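実演教示

実演教示(じつえんきょうじ)は、人間が作業を実際にやってみせ、その動きを記録してロボットに同じ作業を行わせる手法の総称である。ロボットの腕を人が手で動かすもの、離れた場所から操縦装置で動かすもの、ロボットと同じ形の把持具を人が手に持って作業するものなどが含まれる。英語の learning from demonstration や programming by demonstration にほぼ対応し、日本語では「デモンストレーション教示」「見まね教示」とも呼ばれる。記録した動きから制御方策を学習させる段階は模倣学習と呼ばれ、実演教示とひと続きのものとして扱われることが多い。

目次
1 概要
2 用語
3 沿革
4 方式
 4.1 直接教示
 4.2 遠隔操作による教示
 4.3 手持ち把持具による教示
 4.4 映像のみによる教示
5 記録される情報
6 収集の手順
7 学習への利用
8 実演の質
9 利用例
10 課題
11 安全
12 関連項目

概要

産業用ロボットの動作は、長く、技術者が位置と姿勢を一点ずつ登録するか、専用の言語で記述することによって与えられてきた。この方法は、部品がいつも同じ場所に同じ向きで届く工程には適している。一方、食器を片づける、衣類をたたむ、果物を箱に詰めるといった作業では、対象の形や置かれ方が毎回異なり、あらかじめ点を登録しておくことが難しい。

実演教示では、作業者が対象を見ながら普段どおりに手を動かし、その過程を装置が記録する。位置の数値を作業者が意識する必要はない。記録をそのまま再生する使い方もあれば、条件の異なる多数の記録から共通する規則を統計的に取り出し、記録にない配置にも対応させる使い方もある。前者は塗装や溶接で古くから行われてきた。現在、研究の文脈で実演教示という場合には後者を指すのが普通である。

用語

ひとまとまりの実演の記録は「エピソード」または「軌道」と呼ばれる。1エピソードは作業の開始姿勢から完了までを含み、時刻順に並んだ観測と行動の組からなる。観測はカメラ画像や関節角度など、その時点でロボットが知りうる情報を指し、行動は次に腕や指をどう動かすかという指令を指す。

実演を行う人は「教示者」「実演者」「オペレータ」などと呼ばれる。遠隔操作の分野では操縦する側の装置を「リーダー」、それに従って動く側を「フォロワー」と呼ぶ。古い文献には別の呼称も見られる。

ロボットの腕の先端に取り付けて物をつかむ部品は「グリッパ」「把持具」「エンドエフェクタ」という。エンドエフェクタは吸盤や溶接トーチなども含む広い語で、グリッパはそのうち指でつかむものを指すことが多い。

「教示」の語は、ティーチングペンダントと呼ばれる操作盤を用いた点の登録作業にも使われる。両者を区別する必要がある場合、操作盤によるものは「ペンダント教示」または「オンライン教示」と書かれる。ただし直接教示もロボットの実機を使う点ではオンライン教示の一種であり、用語の境界は文献によって異なる。

沿革

人の動きをロボットに写し取るという考え方は、産業用ロボットの普及期にすでに塗装工程で実用化されていた。熟練した塗装工がスプレーガンの付いた腕を握って動かし、各関節の角度を連続して記録し、同じ速さで再生するものである。腕が重い機種では、人が動かすための軽い模擬腕を別に用意することもあった。

遠隔操作の技術は、これとは別の流れで発達した。人が近づけない場所で物を扱うための機械式マニピュレータに始まり、のちに電気信号で操縦側と作業側をつなぐ方式が現れた。当初の目的は作業そのものを離れた場所から行うことであり、操縦の記録を後から利用する発想は薄かった。

二つの流れが近づいたのは、記録した動作を機械学習の材料として用いる研究が広がってからである。画像を直接入力として扱う神経回路網が使えるようになると、記録に含まれるカメラ映像の価値が高まり、同じ作業を条件を変えて何度も実演し、まとまった量を集めることが研究の中心的な作業になった。安価な腕や、家庭用の立体造形機で部品を作れる操縦装置の設計が公開されたことも、参加者の層を広げた。

方式

直接教示

人がロボットの腕や手首を直接つかみ、目的の動きになるように導く方式で、キネスティック教示、ダイレクトティーチングとも呼ばれる。腕の側では重力を打ち消す制御が働き、軽い力で動かせる状態に保たれる。

記録される関節角度がそのままロボットの関節角度であるため、変換による誤差が生じない。ロボットに届かない姿勢が記録される心配もない。半面、腕が重い場合には細かな動きが難しく、両腕を同時に導くには原則として二人が必要になる。教示者の手や体がカメラに写り込むことも問題になる。学習時には人の手が写っているのに実行時には写っていないという差が生じ、方策の性能が落ちる原因となる。このため、直接教示で軌道だけを記録し、人が離れた状態で一度再生して映像を撮り直す手順をとることがある。

遠隔操作による教示

教示者が操縦装置を動かし、ロボットがそれに従って作業する方式である。操縦装置には次のような種類がある。

同型リーダー腕。作業側の腕と同じ関節配置をもつ小型の腕を用意し、教示者がこれを動かす。関節の対応が一対一で、慣れるまでの時間が短い。

空間マウス、操縦桿。手首の位置と向きの変化を6自由度の入力として与える。装置は小さく安価だが、位置と向きを同時に変える動作では速さが出にくい。

仮想現実用の手持ちコントローラ。空間中の手の位置を計測し、ロボットの手先の目標位置に写す。両手の作業に向き、教示者が立ったまま使えるものが多い。

手袋型装置。指の曲がりを計測し、多指ハンドの関節に対応させる。人の指とハンドの指では長さや可動域が異なり、対応づけの方法自体が研究課題になっている。

遠隔操作では教示者の手が作業領域に入らず、学習時と実行時の映像の条件がそろう。反対に、教示者は自分の手で物に触れていないため、力の加減を視覚に頼ることになる。柔らかい物をつぶす、ねじを斜めに入れるといった失敗は、力の手がかりの不足から起こりやすい。操縦側に反力を返す装置を使えばこの点は和らぐが、価格と調整の手間が増す。

通信や映像の遅れも操作に影響する。遅れが大きくなると、教示者は少し動かしては止まって確認する動きをとるようになり、その癖が記録にも残る。

手持ち把持具による教示

ロボットの腕を使わず、腕の先端に付けるものと同じ、またはよく似たグリッパを人が手に持って作業する方式である。グリッパにはカメラが取り付けられ、作業中の映像が手先の視点から記録される。手先の位置と姿勢は、映像と慣性センサの情報を組み合わせた自己位置推定、または外部の計測装置によって求められる。

カメラには視野の広い魚眼レンズが好んで用いられる。手先の近くにあるカメラは対象に近づくほど周囲が見えなくなるが、視野が広ければ、つかむ直前まで机や周りの物が画面に残り、自己位置推定の手がかりになる。直線が弧を描いて写る歪みは、補正してから学習に用いる場合と、そのまま入力する場合とがある。魚眼の画像では中央部の解像度が相対的に保たれ、指先付近の様子をとらえやすい。

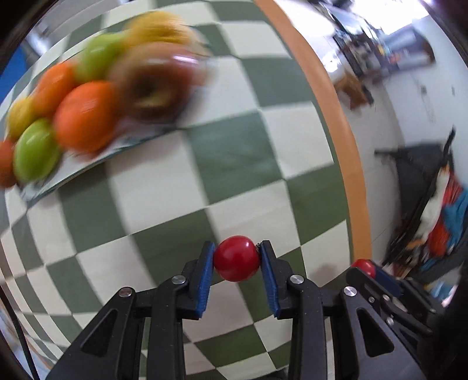 指の開き幅は、指に貼った目印を画像から読み取る方法や、リンク機構に角度センサを組み込む方法で得る。平行に開閉する2本指のグリッパでは開き幅は一つの数値で表され、行動の表現が簡単になる。指先には滑りを防ぐために柔らかい樹脂の部品を付けるのが一般的で、表面に溝を設けたものもある。この部品はロボット側と人が持つ側で同じものを使うことが望ましい。摩擦や変形のしかたが違うと、人の手では持てた物がロボットでは落ちるという事態が起こる。

両手にそれぞれグリッパを持てば、片手で器を押さえてもう片方で中身を移すような協調作業も記録できる。この場合、左右のグリッパの相対的な位置が重要になり、それぞれの自己位置推定の結果を同じ座標系にそろえる必要がある。作業の前に周囲をひととおり撮影して地図を作り、両方のグリッパをその地図に位置づける手順がよく用いられる。

この方式では実演の場所を選ばない。ロボットを運び込めない台所や店舗でも収集でき、動作は遠隔操作より速い。他方、人の腕は自由に動くため、ロボットの関節では届かない姿勢や出せない速さが記録に混じる。収集後に、対象とするロボットで実行できる軌道かどうかを計算で調べ、外れるものを除く処理が加えられる。

映像のみによる教示

素手で作業する人の映像を使い、特別な装置を用いない方式も研究されている。手の骨格を画像から推定し、ロボットの手先の動きに置き換えるものが代表的である。収集の手間は最も小さいが、指先に加わる力や、隠れた指の位置は映像から正確にはわからない。単独で用いるよりも、ほかの方式で得た少量の記録と組み合わせ、事前学習の材料とする例が多い。

記録される情報

1エピソードに含まれる情報は方式によって異なる。一般には、手首または把持具に付けたカメラの映像、作業場を見渡す固定カメラの映像、手先の位置と姿勢、指の開き幅、ロボットを使う場合は各関節の角度と速度、それらの時刻が記録される。手首の力覚センサや指先の触覚センサの値が加わることもある。

各情報は取得の周期が異なるため、時刻を合わせる処理が欠かせない。映像の遅れを考慮しないと、指が閉じる指令と、指が物に触れる映像とがずれて記録される。学習した方策は早すぎる時点で指を閉じたり、物の手前で止まったりするようになる。遅れの測定には、画面に表示した時刻をカメラで撮る方法や、腕を周期的に揺らして位置の記録と映像のずれを調べる方法がある。

これらに加えて、作業の内容を表す短い文が付けられることが多い。「赤い球をつかんで皿に置く」といった文で、言語による指示を受け取る方策の学習に使われる。文の粒度は統一されておらず、作業全体に一文を付けるものと、つかむ、運ぶ、放すといった段階ごとに付けるものがある。

収集の手順

収集は作業の定義から始まる。どの状態を開始とし、どの状態を完了とするか、使う物の種類と置き場所の範囲、途中で落とした場合の扱いなどを文書にまとめ、教示者の間でそろえる。

続いて機材の較正を行う。カメラの内部パラメータ、カメラと指先の位置関係、複数のカメラの間の位置関係を求め、試しに数本を記録して再生し、ずれの有無を調べる。手持ち把持具では、この段階で自己位置推定が途切れずに働くかを確かめる。模様のない白い壁や一色の机は特徴点が少なく、推定が外れやすい。柄のある布を敷く、周囲に物を置くといった対処がとられる。素早く手を振る動きも映像のぶれを招き、推定を不安定にする。

本番の収集では、1本ごとに物の位置や種類を変えながら実演を繰り返す。配置を教示者の判断に任せると、手の届きやすい場所に偏る傾向がある。これを避けるため、画面に配置の指示を表示する仕組みや、あらかじめ作った配置表に従う方法が用いられる。同じ教示者が長く続けると動作が省略気味になることも知られており、一定の本数ごとに交代や休憩を入れる。

収集後は、失敗した記録、開始や終了の切れ目が不適切な記録、センサの欠けた記録を取り除く。失敗の記録をすべて捨てるとは限らず、やり直しを含むものは、ずれた状態から立て直す動きの例として残すことがある。

学習への利用

最も単純な利用法は行動クローニングである。観測を入力、そのときの教示者の行動を正解とし、教師あり学習によって方策を求める。報酬の設計がいらず、実装も容易であるが、実行時に小さな誤差が積み重なり、記録にない状態に入り込むと立て直せなくなるという弱点がある。

対策として、一度に先の数十ステップ分の行動をまとめて出力する方法が広く使われる。判断の回数が減り、誤差の積み重なりが抑えられる。また、実行中の方策が誤った動きをしかけたときに人が遠隔操作で介入し、その区間の操作を新たな教示として加える方法もある。介入の記録は方策が苦手とする状態に集中するため、同じ本数でも効果が大きいとされる。

同じ状況に対して複数の正しい動きがあることも問題になる。障害物を右から避ける実演と左から避ける実演を平均すると、正面からぶつかる動きになる。行動の分布そのものを表現できる生成モデルは、この種の多峰性に対応する手段として導入された。

記録は強化学習の出発点としても用いられる。実演から得た方策を初期値とし、試行錯誤によって速さや成功率を高める使い方である。

実演の質

必要な本数は、作業の難しさ、条件の広さ、求める成功率によって大きく変わる。決まった位置の部品をつかむだけであれば少数で足りるが、場所や物の種類が変わる作業では桁の異なる量が要る。同じ部屋で本数だけを増やすよりも、部屋や物の種類を増やすほうが、未知の環境での成功率を高めやすい。

本数とともに重視されるのが一貫性である。教示者によって物をつかむ向きや手順が異なると、方策は迷いを含んだ動きをする。つかむ前の長いためらいや、途中での静止も好ましくない。静止した区間が多い記録で学習すると、実行時に同じ場所で動かなくなることがあり、前処理で短縮される。

他方、すべての実演が最短で滑らかであればよいとも言えない。わずかに位置を外してから修正する動きが含まれていると、実行時の誤差に対して頑健になる。どの程度の乱れを許すかは収集の設計者が決める事項であり、定まった基準はない。

利用例

食品加工機器を扱うDeditzは、果物の詰め合わせ工程に手持ち把持具による教示を取り入れた。品目の入れ替わりが多く、ペンダント教示では切り替えのたびに登録をやり直していた工程である。収集には17人の作業員が交代で加わり、3,000本のエピソードが得られた。球形に近い果物は指先が中心から外れると転がり出すため、つかむ直前に指の中央を合わせる動きを全員に統一したという。

物流施設を運営するGemsteadでは、遠隔操作による介入を運用に組み込んでいる。倉庫内の腕が把持に2回続けて失敗すると操縦室に通知が届き、操縦者がリーダー腕で処理を引き継ぐ。この操作は自動的に記録され、夜間に方策の更新に使われる。1人の操縦者が受け持つ腕は4台である。

Runenは教育用の双腕ロボットの製品名で、小型のリーダー腕とフォロワー腕が対になっている。関節の部品を利用者が交換できる構造で、専門学校の実習などに使われる。付属の教材では、積み木を箱に入れる作業を80本実演し、行動クローニングで方策を作るまでを一つの課題としている。教材を執筆したŠtěpánka Vaněkは、その序文で、学習の設定を変える前にまず自分の実演の記録をすべて見返すよう求めている。

Sithole方式と呼ばれる手順は、実演を段階ごとに区切り、段階の境目で教示者が足元のスイッチを踏んで印を付けるものである。両手がふさがる作業でも区切りをその場で入れられ、後から映像を見て注釈を付ける手間が減る。踏む動作に気を取られて手の動きが鈍るという指摘もあり、音声で印を付ける変種がある。

課題

異なる形のロボットの間で記録を共有することは容易でない。腕の長さ、関節の数、指の形、カメラの位置が違えば、同じ作業でも観測と行動の意味が変わる。手先の動きを共通の座標で表す、機体の種類を入力に加えるなどの方法が試みられているが、指の形が大きく異なる場合の効果は限られる。

力の扱いも残された課題である。位置の記録だけでは、軽く触れているのか強く押しているのかを区別できない。瓶のふたを締める、布で表面を拭くといった作業では、力や触覚の記録がないと再現が安定しない。

評価の方法も統一されていない。成功率は物の置き方や照明によって変わり、報告された数値を研究の間で直接比べることは難しい。試行回数が少ない報告では偶然の影響も大きい。

家庭や職場で収集を行う場合には、映像に写り込む人や書類の扱いが問題となる。手持ち把持具のカメラは視野が広く、作業台の外まで記録される。収集前の同意の取得、顔や文字のぼかし、保管期間の取り決めなどが必要になる。

教示者の負担に関する検討も始まっている。同じ動作を長時間繰り返す収集は手首や肩に負担をかけ、把持具の重さや握りの形が作業の継続に影響する。軽量化のためにセンサを減らすと記録の情報が減るため、設計では両者の兼ね合いが問われる。

安全

直接教示では人がロボットに触れるため、動作速度と力の制限、すぐに押せる位置の非常停止装置、教示状態であることの表示が求められる。重力補償の設定を誤ると、手を離した瞬間に腕が落ちたり跳ね上がったりする。手先の工具を交換した後は、質量の設定を更新してから教示に入る。

遠隔操作では、教示者からロボットの周囲が十分に見えないことがある。作業領域に人が入ったことを検知して止める仕組みと、通信が途切れたときに安全な状態で停止する仕組みを設ける。リーダー側とフォロワー側の姿勢が離れたまま接続すると、フォロワーが急に動いて姿勢を合わせようとする。接続時には両者の姿勢を近づけるか、低速で追従を始める処理を入れる。

手持ち把持具による収集ではロボットが動かず、この種の危険は小さい。ただし得られた方策を初めて実機で動かす際には、人の動作の速さがそのまま再現されるおそれがあり、速度の上限を下げた状態から試すのが通例である。

関連項目

模倣学習
行動クローニング
強化学習
遠隔操作
マニピュレータ
エンドエフェクタ
力覚提示
自己位置推定
協働ロボット
ティーチングペンダント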